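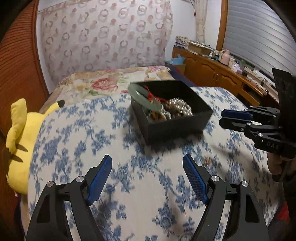

I finally sat in on the robotics club at Mahuika last month, and I had a blast! Their August project is sorting jewelry with hand-held grippers -- bangles, beads, cords, all of it tangled together in one box. Darcy Katene told me the club has logged 155 tries so far (beads are the worst, she says, and I believe her). Three students head to the Udel meet next, with Paora Pearce coaching. I tried a turn myself and got one bangle out -- after about ten minutes.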